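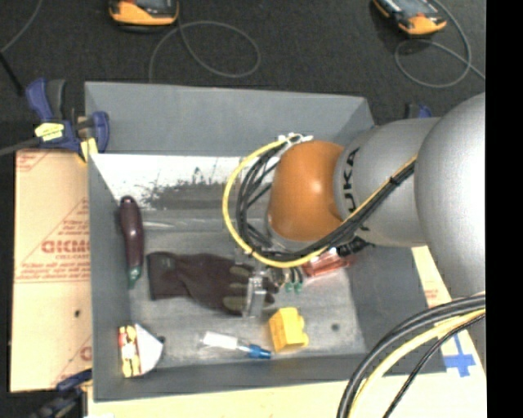 I've been wanting to get inside Bomby ever since they moved into the old feed store on Melnyk Street, and last week I finally did! If you haven't been, it's a secondhand shop that sells almost everything loose out of bins, and the owner (who asked me to leave names out of it, so I will) spends most of the day sorting. I brought coffee. We talked standing up, because every chair in the place had a price tag on it.

I started with the thing I really wanted to know, which was how stuff gets into the bins in the first place. "Badly," the owner said, and laughed. "People bring a carton from a garage or a kid's room and it all goes in together. I like that, to be fair. You put one work glove next to a toy eggplant and somebody picks up both."

Work gloves came up a lot, as it happens. I asked whether a single glove ever sells and got a very firm yes. "Lefties lose the left, righties lose the right. I had a man drive over from Ilitz for one glove. He tried on four. I charge 60 cents for a single and I don't bargain on it."

And the brown ones? I have a soft spot for a dark brown glove with a wide cuff — my grandfather had a pair hanging by the back door for as long as I knew him. "Those go first," the owner told me. "Wide cuff, you can shake it off when your hands are full. The skinny knit cuffs just sit."

We got onto bins after that, and I'll admit I didn't expect to enjoy it as much as I did. The shop started with cardboard, then wooden crates, and now it's plain gray bins with sloping sides. "The slope is what sold me. Small things slide down to where you can see them. In a crate they stand up against the wall and hide." I asked if the scuffs bother anybody. "A scuffed floor means people are digging. I wipe them out and that's it. I tried lining one with a towel and everything got tangled in the towel."

There are 11 bins out at the moment and another batch waiting in the back. The owner counted up one slow evening and found 248 things on the floor, and then a customer came in with a bag and the number was no good anymore.

I wanted to know about the rules, since there's a handwritten card by the register. Nothing sharp, nothing that leaks, nothing with a battery still in it. "And no real food. I have to say that. We get so much pretend food that people stop looking closely, and one time in December there was a real pear under there." For how long? "I'd like to not answer that."

Does anything never sell? The owner thought about it for quite a while. "Lids. Lids without a thing. I keep them for a month and then they go to Dusulel for their craft table, they'll take any amount." (Dusulel is the after-school place behind the library, if you're new in town.)

My last question was what to do with a bin at home, because mine is the one by the laundry and it's a disgrace. "Tip it out on a sheet, put back what you've touched this year, bring me the rest. Don't sort it first. I enjoy that part."

I came away with a toy eggplant and one glove. It's a right, and I'm right-handed, so I've been wearing it to bring in the firewood.

Last updated: November 12, 2020

Recent posts
Where to take old paint cans
The bread table at the Ilitz market
A walk down Melnyk Street before the snow
Craft afternoons at Dusulel: what to bring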